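Section 6. Hazer and Beam Fixture Set-Up (Touring Rigs)

Applies to the Brestorine hazer and any moving-head beam fixtures hung on the upstage truss. Revised Tuesday, August 4, 2026, after the Estville load-in. Replaces the sheet from April, which had the fan speeds backwards.

6.1 Before you hang anything

1. Get the weight of each fixture from the plate on its base. The spec sheet from the rental shop is a starting point and has been wrong before.
2. Add the clamps, the safety cables and the power cable. People leave out the cable. On a 42-foot truss it matters.
3. Ask the house rigger for the point loads in writing. "It held the last band" is not a load rating.

CAUTION: Do not stand under the truss while it is moving, even if the motor controller is in the hands of someone you trust.

6.2 Addressing

1. Set the start address at the fixture before it leaves the floor.
2. Use 28 channels per head in extended mode. Basic mode saves channels and gives you a jerky pan, whatever the brochure says.
3. Write the address on white tape and stick it to the yoke.
4. Power up one head at a time and watch it home. If it homes twice, pull it and use the spare.

Note: Milagros Baluyot's patch list is the one to follow. There are at least two older ones in the show folder with nearly the same name.

6.3 Hazer placement

1. Put the hazer offstage, upwind of the air handling. Find out where the air goes by running a short burst at doors-closed. House drawings are rarely up to date on this.
2. Keep 30 inches clear on all sides.
3. Start with the fan at medium and output at low. Wait. Most crews turn it up too soon and spend the first three songs in fog.
4. Confirm with the venue, by name, who is isolating the smoke detectors and when they go back on. Get a phone number.

CAUTION: Fluid on a stage floor is slick. Wipe spills at once and check again before the band walks on.

6.4 Focus

1. Kill the work lights. Focusing beams under work lights wastes everybody's evening.
2. Focus center stage first, then work outward in pairs.
3. Save each position as a preset, then recall it from blackout. If a head lands off its mark, check the clamp before you touch the preset.
4. Keep beams out of the front rows at full output. The 200-seat room at Stutari is the tight one.

Black drape and overhead light
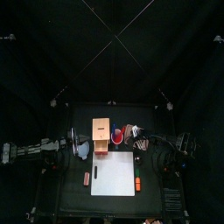
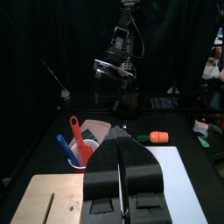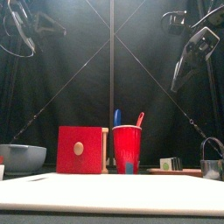 6.5 Strike

1. Run the hazer's purge cycle before unplugging it. The quick shutdown exists, but I have yet to see a pump that liked it.
2. Let lamps cool with the fans running. Send heads home and lock pan and tilt.
3. Case the heads in address order. Bautista cases have foam cut for one direction only.
4. Report faults to Thanasis Kalogeropoulos the same night, with the head number. "One of the ones on the left was acting up" will be ignored.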